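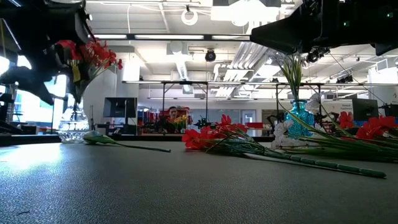
Kobe Verhoeven would like it known that he has been putting stems in jars for thirty years without a power supply, and that if the robots want his job they can start with the dishes. He wrote this under last month's tips, where I had mentioned I was going to the open day at Standovholm to watch two robot arms arrange artificial flowers. He also asked whether I'd pick up anything useful.

I did, Kobe. Put the kettle on.

The open day ran one afternoon in March. You signed in, got a sticker, and were pointed toward a gray table with two black arms hanging over it and fake flowers lying all over the top. There were two vases, a clear cut-glass one and a squat turquoise one. The clear one had red flowers in it and the turquoise one had some grassy stuff. The rest was lying on the table waiting its turn, much like the contents of my hall closet.

Alper Kahraman was giving the talk. He said the team calls the flower setup Virág, that they had logged 1,000 tries at getting a stem into a vase, and that the first 400 were mostly a lesson in how far a vase can slide. I warmed to him right away. I have done my own 400, and I wasn't writing them down.

What follows is what I took home, with my own additions where the robots had nothing to offer.

Laying out the stems

Spread everything flat before you start. I used to pull flowers out of the bag one at a time, like a magician with a bad agent, and by the fourth one the bag was inside out and I had a leaf up my sleeve. Kahraman said the arms do badly with a tangle. So do I. Lay the stems down with a gap between them, blooms all pointing one way if you have the room. Keep the grasses off by themselves, as they catch on everything, including sweaters.

Bunches that come molded together on one stalk can stay together. If you want them apart, use wire cutters and aim for the thin part between the joints. Kitchen scissors will do it once and then be no good for chicken.

Picking one up

Hold it low. Everybody grabs a fake flower right under the head, and that's how the heads come off. The speaker's advice for the gripper was to take the stem a third of the way up from the bottom and squeeze less than you think. I tried it at home with a lily whose head has been glued on twice, and it's still on.

If a head does come off, a dab of hot glue down in the socket, then push and count to 8. Don't touch the glue to see if it's hot. It's hot.

Getting it into the vase

Tall flowers first, grasses last. Go in at a slant and let the stem find the far wall of the vase, then let go. If you go in straight down, the stem lands in the middle and flops wherever it likes. A woman next to me asked how the arm knows when to let go, and got a long answer about cameras and force. Mine is shorter: when it stops wobbling.

Keep the other hand on the vase. Having two arms came up a good deal in the talk, one to hold and one to place, and I nodded along as if this had been my practice all my life. It has not. I've been holding the coffee in the other one.

A narrow-necked vase wants five stems at most. Past that you're upholstering.

Stopping the vase from sliding

This was the tip worth the bus fare. Artificial flowers weigh next to nothing at the bottom and plenty at the top, so the whole thing tips. Put something heavy inside:

Clean gravel or glass beads, to a third of the way up. Pour them with the vase tilted or you'll chip it.
Dry rice, if the vase isn't clear. Change it every year. You do not want the details.
A square of rubber shelf liner underneath, cut smaller than the base so it doesn't show.

With cut glass, stick to glass beads. Gravel looks like you've moved an aquarium.

Bending stems

Most of the longer ones have wire in them. Bend over the edge of your thumb, a little at a time, and start from the bottom. A stem straight from the store looks like a radio antenna and no vase will fix it. Petals that got flattened in storage open up with a hair dryer on low, held a forearm away. On high they curl up and stay that way, and then you have something for Halloween.

Dusting

Nobody was demonstrating this, and I asked. Kahraman said dusting was not currently on the plan. There is another project, Zonis, that wipes tables, but he said to give it time.

Until then: a soft paintbrush for the ruffled white kinds, a dry microfiber cloth for leaves, and for the really neglected ones a paper bag with half a cup of salt. Flowers in head first, fold the top over, shake it outdoors for a minute. The salt comes out gray. Don't put it back in the shaker. Wipe the vases with one part white vinegar to two parts warm water, and go into the cuts of the glass with an old toothbrush.

Putting them away

Upright in a tall box, heads up, tissue between the bunches. Label the box on the short side, the side you'll see when it's on the shelf. I have 8 boxes labeled on the lid, stacked.

Two questions from the inbox

Can I mix real and fake? Yes, but the fake ones go in a separate narrow glass inside the vase, out of the water, or the wire rusts and turns the water orange by the weekend.

Is the Hotus glue any good for petals? I had half a tube left over from a lampshade and it held, but it dries shiny. Use it under the leaves.

As for the dishes, Kobe, I did put it to them on the way out. They have a sign-up sheet. I wrote your name down.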